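3.2 Paste papers in the Pirker bindings

The second group of covers comes from the Pirker workshop and consists of 714 bound volumes, nearly all of them account books and school registers. Their boards are covered in paste paper: sheets brushed with coloured starch paste and then combed, stamped or dabbed while the paste could still be moved. Bai and Oral sorted the covers by the tool that made the main pattern, and we have kept their order, although we treat combing and finger drawing as separate classes.

Combed patterns make up the largest class. The combs were cut by hand, and a missing or widened tooth leaves a gap that repeats across the sheet. Such faults let us join sheets that are now on different books. Yaman traced one damaged comb through 44 covers, among them two from the Avcı bookshop that had been listed as the work of another maker. Their spines carry the Avcı label, which explains the earlier listing, but the label belongs to the seller and tells us little about the binder.

Colour is a weaker guide. Indigo and a brown earth pigment occur throughout, and the same blue can look quite different on two boards if one has stood near a window. We recorded colour from the turn-ins where these could be seen – the lifted pastedowns were useful for this – and left the field blank where they could not.

The size of the full sheet had to be worked out from the covers. Most quarto volumes were covered with two pieces from one sheet, and the comb lines can be followed from the front board to the back. Where the lines did not meet, Ağca measured the distance between repeats and checked it against the uncut sheets in the Heser collection. The Heser sheets are slightly narrower than we had expected, with a bare strip along one long side where the sheet was probably held down.

The records were entered in Rilteta under a single pattern number for each tool, with a letter added for changes in its condition. Başaran checked the numbering in June and merged several entries that had been made twice.

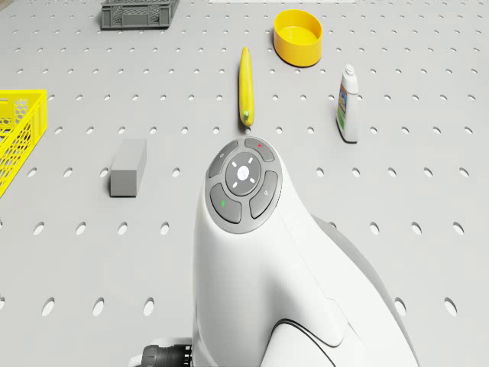
Figure 4

Can a pattern number be used to date a volume? Only within limits, as a comb could stay in use for many years and finished sheets were often stored before they were cut. A dated entry on the first page of a register gives the latest point at which its cover paper can have been made, provided the binding is the original one. Rebound volumes were therefore left out of the sequence given in section 3.3.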